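3.2 Preparing the cell

The rules in this section apply to every two-arm cell used in the study, at both the Cusberg and the Radside sites. They were first written as a one-page sheet for operators and were extended after the pilot, when it became clear that two cells with the same arms and the same task list were being set up in different ways. The version given here is the one in force from November 5, 2024.

An enclosure is treated as a single unit. The walls, the frame, the rail that carries the arms and everything fastened to them are recorded once, when the cell is commissioned, and any later change opens a new entry in the cell log. Objects on the table are handled separately, under the task sheet. We found it useful to keep these two records apart. A basket tied to a wall does not move between episodes, but it takes up room an arm may need, and in the pilot several operators had left such items out of their notes altogether.

Three rules cover fixed items. Anything hung inside the enclosure must be fastened to the frame and not to a wall panel. Its lowest point is measured from the tabletop and entered in the log. Its contents are listed too, if an arm could reach them – pens and note pads count. Figure 4 shows a cell with storage on two of its walls. 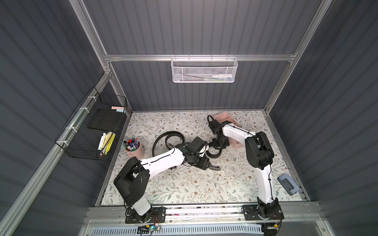 Figure 4. Two-arm cell with wall storage and a patterned table covering. Photo: Leonor Mendes.

The black basket in Figure 4 is held to a diagonal rail with cable ties, and the white one hangs from the crossbar at the back. Both are fixed items under the rules above. The cup of markers and the pink tray stand on the cloth and belong to the task sheet. Where an item could be placed in either group, the test is whether it can be lifted away without a tool or a cutter.

Table coverings are changed on a schedule. We allow printed cloth as well as plain, because the recordings are meant to include backgrounds of both kinds, but a covering must lie flat and must not reach the rail. One covering stays in place for 40 episodes. The operator then either changes it or notes in the log why it was kept.

Flexible objects need more care than rigid ones. A strap or cord has no single resting pose, and operators differed widely in how they laid one down. The rule we settled on is that the strap is dropped from the height of the cup rim and left as it falls. It may pass under an arm, provided that the arm is not in contact with it when the episode begins. Contact at the start was the most common reason for rejecting an episode in the pilot, at 67 out of 400.

3.3 Cables and clearance

Each arm carries its own cable along its links. The cable must be clipped on the long links and left slack at the wrist, so that the gripper can turn through its full range without pulling. Operators check this by hand with the motors off, before the first episode of a session and after any pause in which the cell has been opened. Loose connectors near a base are permitted only if they are listed in the log as spare, and they must stay on the operator's side of the rail.

The two arms share one rail and can meet over the middle of the table. The control software, Sivska, stops both when the wrists come within 9 cm of each other. This limit is not a substitute for a clear starting pose, and it takes no account of baskets or trays. The operator remains responsible for those.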